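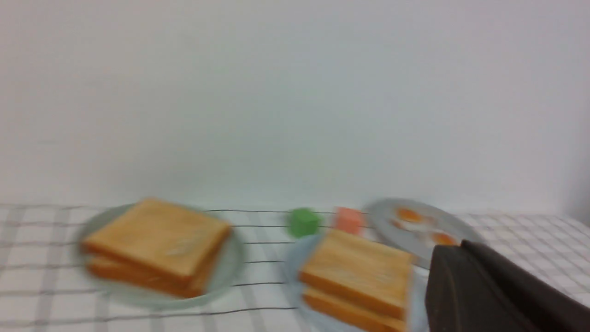 Toast and fried eggs on the checked tablecloth.

Breakfast at Nosham House: Frequently Asked Questions

What time is breakfast?
The breakfast room opens at 7 every morning. Last orders for hot food are at 9:30, and the room closes at 10 so we can set up for lunch groups. If you have an early train, tell the desk the night before and we will leave a cold tray outside your door.

Is breakfast included in my rate?
It is included in all rooms booked directly with us. If you booked through another site, check your confirmation. Guests without breakfast can add it at the desk for 7 dollars a person per day.

What do I get?
The standard breakfast is two fried eggs and toast, with butter, jam, and coffee or tea. Oatmeal is available on request. We do not have a buffet.

Why are the eggs and toast on separate plates?
Most of our tables are shared, and guests asked for it. Eggs come on one plate and toast on its own, so the toast stays crisp and people who don't want eggs can skip them. Ask for everything on a single plate if you prefer.

How many slices of toast come with an order?
Two per person. More toast is free. Take your plate to the counter or ask whoever is serving.

How dark is the toast?
Golden, with a darker crust. Say "light" or "dark" when you order if you want something else. We can't redo toast once it has been buttered, so please speak up first.

Can I have my eggs another way?
Scrambled and boiled are fine on any day. Boiled eggs take longer. We don't make omelets or poached eggs, as the kitchen has one small stove and it fills up fast on a busy morning.

Where does the bread come from?
Avotiņš Bakery delivers Monday through Saturday. It is a plain square loaf that we slice here. On Sunday we use Saturday's bread, which toasts well. The bakery closes for a week in February, and we buy from the grocery store during that time.

Do you have gluten-free bread?
Yes, with a day's notice. It is kept in the freezer and toasted in a separate toaster. The kitchen is small and handles wheat flour daily, so we can't promise it is safe for guests with celiac disease.

Can you do a vegan breakfast?
Yes. You can have toast with jam or peanut butter, fried mushrooms and tomatoes, and oatmeal made with oat milk.

Do the plate colors mean anything?
No. The gray, green, and blue plates are all used for the same food. We buy replacements one at a time from Levska, a housewares shop in town, and take whatever color they have in that size.

Can I buy a tablecloth like yours?
We get asked this a lot. The white checked ones are also from Levska. We don't sell them at the desk. Wash in warm water and iron while still damp.

Can I eat in my room?
Toast and drinks, yes. Please eat eggs in the breakfast room. Leave used plates on the hall table by the stairs.

Do you seat large groups?
The room holds 41. Groups of 8 or more need to pick a time the day before. Friday is our busiest morning, and groups that day are seated at 7 or at 9.

Can people who aren't staying here come for breakfast?
Yes, if there is space. Walk-ins pay at the counter. There is free parking for 2 hours on Ukau Street.

How do I reach the kitchen about an allergy?
Dial extension 558 from your room phone before 8 p.m., or write it on the card at check-in.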